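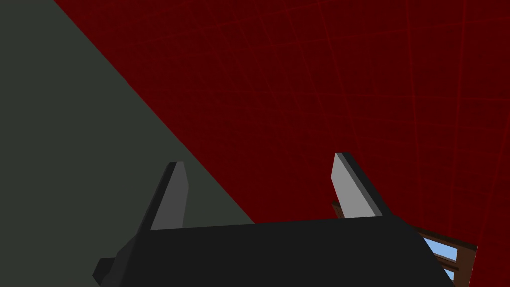 Siiri Koskela writes that her guests always sounded further away than she did, and that turning them up in the mix only brought up the room. Her fix was to set the guest microphone first and her own second. The steps in this section follow her order.

4.2 Setting levels for a two-person interview

Before you start, connect both microphones to the Wenov mixer and plug in both pairs of headphones. Leave the speakers off. Both people should be seated where they will sit for the whole program.

1. Turn both channel faders all the way down and set both gain knobs to their lowest position.

2. Press GUEST on the front panel. The channel light turns green.

3. Place the guest microphone a hand's width from the guest's mouth and slightly to one side. Move the chair if the arm won't reach.

4. Ask the guest to talk at normal volume. A question about their trip in works better than counting, as people count more quietly than they speak.

5. Raise the guest fader to the 0 mark, then turn the gain up slowly until the meter sits between 5 and 6. Short peaks above this are fine.

6. Ask the guest to laugh, or tell them something that will make them. If the red light comes on, turn the gain back one notch and repeat step 4.

7. Press HOST and repeat steps 3 to 6 for your own microphone.

8. Talk over each other for a few seconds. Neither voice should bury the other. If one does, adjust the fader and leave the gain alone.

9. Press and hold STORE until the light flashes twice. The mixer keeps these levels when the power is off.

Caution: Keep the headphone volume low while you change the gain. A sudden squeal can damage your hearing.

Caution: Don't unplug a microphone while its fader is up.

Note: The low-cut switch is off when the mixer leaves the factory. Turn it on if you hear traffic or an air conditioner. Some deep voices sound thin with it on, so listen to both settings before you choose.

Note: Soft-spoken guests often lean in at first and drift back once they relax. Check the meter again after the first break.

Recording the interview

Insert a card before you press RECORD. The display shows the time left in minutes, up to a maximum of 59 for each file. The mixer then opens a new file without a gap — you don't need to stop talking.

To mark a spot for editing, press MARK. The marks appear in the Cloltadon editor as small flags along the top of the track. A card holds up to 2,000 marks.

For phone guests, go to section 4.3.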